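What I learned from sending 64 applications

When I moved here two years ago, I believed that looking for a job would be the same as in my own country, only in another language. I was wrong, and it took me one winter and 64 applications to see where. A few readers asked me to write about it after my last post, so I will try to put it in order.

The first thing was the resume. Where I come from, you put a photo in the corner, your date of birth, your marital status, and the name of your secondary school. My first version had all of this and it was four pages long. I sent it to 23 companies and got two answers, both negative and both automatic. Then I paid for one hour with a career adviser at the town library program. She took a pencil and crossed out the whole first page. I was a little offended, I must say. The new resume had one page and a half, and it started with the work I had done last.

The second thing was the verbs. In my language it is polite to say "I participated in" or "I was helping with." If you write "I managed," people will think you are showing off. Here I had to write "I planned the weekly schedule for two shifts," which was true, but it made my ears hot when I read it aloud. I still feel it when I open the file.

I kept a table with every application. I know this sounds boring, but I like tables. I had columns for the date, the company, the job title, where I saw the ad, which version of the resume I sent, and what came back. After some time the table showed me that the big job sites gave me almost nothing. Out of 64 applications I had five interviews, and three of them came from small ads on company websites that were not posted anywhere else.

One of them was at Sistgate. The position was called "operations coordinator," and I prepared for it during a full week. I learned their whole product page by heart. The interview was on the phone at 8:30 in the morning and it lasted eleven minutes. The lady asked me what salary I expected, and I said a number per month, because at home we always speak of salary per month. There was a silence. She was thinking per year, of course. I corrected myself, but too late and with too many words. I did not get the second call.

At Famo it went better. They had two rounds, and in the second one I had to do a small task: a supplier is late with 400 boxes, and you must write an e-mail to three customers. They gave me 25 minutes. I used 20 for the first customer and then I was running. I got a very kind refusal with two lines written by a real person, who told me that my e-mails were clear but too formal. I printed it and kept it, because it was the only refusal in all that time with something useful inside.

After this I changed how I practice. I stopped learning answers by heart. I wrote short stories from my old jobs on cards – one card for a problem with a customer, one for a mistake I made, one for a time I disagreed with a boss – and I told them to my wall in the evening. My neighbor probably knows them too. When a question came in the interview, I took the nearest story and did not try to build a perfect sentence. My grammar was worse but my voice was calmer.

Parsa was number 58 in the table. I saw the ad in February, at the bottom of their page, under the opening hours. They wanted somebody for planning and purchasing in a warehouse, and they wrote "experience with spreadsheets is welcome." I was so happy to read this. The interview was in person, in a small kitchen, with two people who would be my colleagues. They asked me to explain how I would decide what to order first. I asked for a piece of paper and drew it. We spoke almost an hour, and at the end one of them asked if I had questions. I had prepared six. I asked two, and one was about lunch.

They called me after nine days. For those nine days I sent six more applications, because the adviser at the library told me never to stop until there is a signature. It is good advice but it is hard to follow. Every evening I wanted to just wait by the phone.

Some small things which I wish I knew at the start:

Write to the company if you heard nothing after two weeks. I thought it was rude. It is normal here, and twice I got an answer on the same day.

Say your expected salary in the way of the country, per year, before taxes. Write it on a paper in front of you before a phone call.

Save the text of every ad. Companies remove it when they start inviting people, and then you sit before the interview and cannot remember what they wanted.

If you do not understand a question, ask again. I once answered for two minutes about "overtime" when they had asked about "over time." They were polite, but I saw the faces.

And about the money for all this: I spent 165 dollars in total, and 116 of it was for the translation of my diploma, which only one company ever asked to see. The rest was printing, bus tickets and the hour with the adviser.

I have been at Parsa for seven months now. I still make mistakes in meetings, mostly with prepositions. Next time I want to write about the first weeks in a new job, when you do not know where anything is and you are too shy to ask for the second time. If you have a question about the table, leave a comment and I will share the empty version.
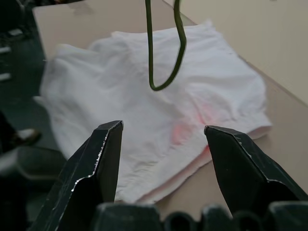 A crumpled white cloth on a pale beige tabletop.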